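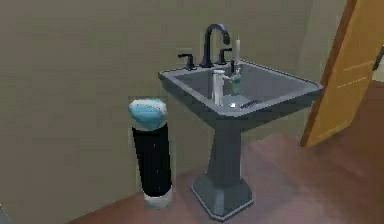
Wednesday, November 25, 2015

Conservation workshop, paper bench. Entry by Kasun Majumder.

Work continued on the Coetzee ledgers. Volume 2 was released from quarantine this morning and examined before any treatment was attempted. The sewing is intact through the first half of the text block and broken in four places after that. The spine lining has separated from the leather along its full length and lifts without resistance. The leather itself is powdery at both joints and leaves a red residue on the blotter. Condition form completed and placed in the Parnumen binder behind the forms for the first volume.

The foliation given in the transfer list is incorrect. The list states 402 leaves. The last numbered leaf is 402, but the original clerk skipped from 219 to 230, and the text runs on without a gap across the skip. The entries for the grain accounts carry over from one page to the next, so no leaves have been lost at that point. The registrar has been asked to amend the list. Until the amendment is confirmed, colleagues should cite the clerk's own numbers and add no new numbering in pencil.

Surface cleaning of the first two gatherings was completed with grated eraser and a soft brush. The ink did not transfer. Spot tests on the brown ink were carried out at three sites with deionized water and at three sites with ethanol and water in equal parts. The water alone produced slight movement at one site, on the heading of leaf 8. The mixture produced none. Aqueous washing is therefore ruled out for this volume, and local humidification is to be kept as short as the creases allow.

Paste: the batch made on Monday had thinned and was discarded. A new batch of wheat starch paste was cooked, sieved twice, and placed in the refrigerator in the jar with the green lid. Please do not use the unlabeled jar beside it. Its contents are methylcellulose of unknown strength and it is being kept only until someone claims it.

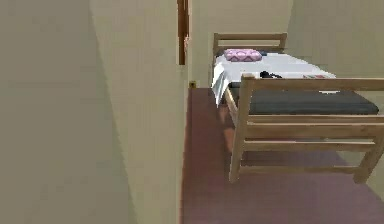

Can the torn leaves be repaired before the sewing is consolidated?
Tears that do not reach the fold may be repaired now. Tears that run into the fold should wait, as the repair tissue would stiffen the gutter and make it harder to pass the needle.

Tissue for the repairs: the Sorum tissue was compared with the heavier stock from the lower drawer. The Sorum is the better match in tone, but on a test strip it cockled when the paste was applied at the usual consistency. A drier paste, brushed out on glass first, gave a flat result after pressing under light weight. A second strip has been left under the weight overnight, and the result should be entered here before the tissue is used on the volume.

The Jurnport board shears were found to be cutting out of square by a visible margin over the length of a folio board. They have been tagged and are not to be used for enclosure work. Boards for the ledger boxes may be cut by hand with the steel straightedge in the meantime. The account number for the service call is 660.

Outstanding: photographs of the spine before the old lining is removed; a decision from the curator on whether the leather is to be consolidated or the volume rebacked; blotters, of which the supply is low. The remaining volumes are not expected on the bench before December. Volume 2 has been returned to the flat store, shelf C, wrapped and tied, with the detached spine lining in a separate folder under the same number.

K.M.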